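A day at Drirov: looking at kitchen arms before we spend any money

Nesma Mahrous and I went up to see the people at Drirov in July, mostly with our hands in our pockets. We run a small supported living house, and for a year now we've been going round in circles about whether a robot arm in the shared kitchen is a sensible thing to save up for or a daft one. I'd read all the brochures. Nesma had read none of them and asked the better questions all day long, which I'm still a bit sore about!

Getting there

Take the train, then the bus to the top of Alley, and walk back down the hill. The map on the invitation is wrong – it sends you to the loading bay. We arrived pink in the face and were handed tea by Ilham Samir, who looks after visitors and had kindly printed out the price list in large type for me. There were five of us on the visit, the other three from a school that wants an arm for its cookery room.

The kitchen

I'd been expecting a cage and yellow tape. What they have is a kitchen you could cook your supper in, with a speckled grey worktop, a steel sink, blinds at the back and a big leafy plant in a white pot trailing one of its leaves over the counter. I liked that they hadn't cleared the plant away. Our kitchen at home has a spider plant, two radios and a biscuit tin that never goes back in the cupboard, so a bare lab bench wouldn't have told me much.

Mahmoud Nasr, who was running the arm, let us crowd round the monitor and follow the work from the little camera down by the fingers. I could have stayed there all afternoon. You get very close to the worktop that way, and you start to see your own kitchen differently (all that shiny steel, all those reflections). Nesma wanted to know how it coped with sunlight on the sink. Mahmoud said bright windows were a nuisance and that we should budget for decent blinds before anything clever. I wrote that down and underlined it.

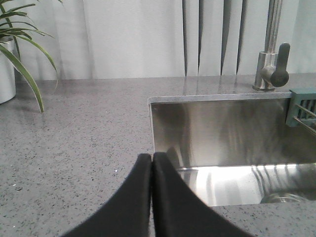
What it costs, and what they leave off the list

The arm itself is the number everyone looks at, and it's the one I'd worry about least. After lunch Houda Fawzy went through a proper quote with us, line by line, and these are the bits I hadn't got in my spreadsheet:

Finger covers. They wear, and Houda told us to plan on 10 pairs for the first year.

The mounting. Ours would need a stronger bit of worktop or a floor stand, and the floor stand is dearer than I'd guessed.

Training. Two days are included, for three people. After that you pay by the day plus travel.

Insurance. Ask your own insurer early. The school had been waiting for an answer since spring.

Service. Drirov sells a yearly plan, and Kamel, who do the repairs, will also sell you one directly. Get both prices. They weren't the same.

I asked about leasing. You can, over three years, and the monthly figure looks lovely until you add it all up. Nesma did the sum on the back of the bus timetable and pushed it across the table to me without a word.

We also had a quick word with Dalia Benjelloun, who'd come over from Estodov with a smaller, cheaper arm on a trolley. It was friendly-looking and light enough for one person to wheel about, but she was frank that it wouldn't suit heavy pans. For the school it might be just the thing.

Where we've got to

We're not buying this year. We'll sort the blinds and the worktop first, as both want doing anyway, and ask for a month's hire in the new year. Houda has promised to hold the hire price for us until then. If you're thinking of going yourself, ring ahead and ask for the kitchen session – the warehouse tour is a lot of shelving. And take sandwiches, the café shuts at two.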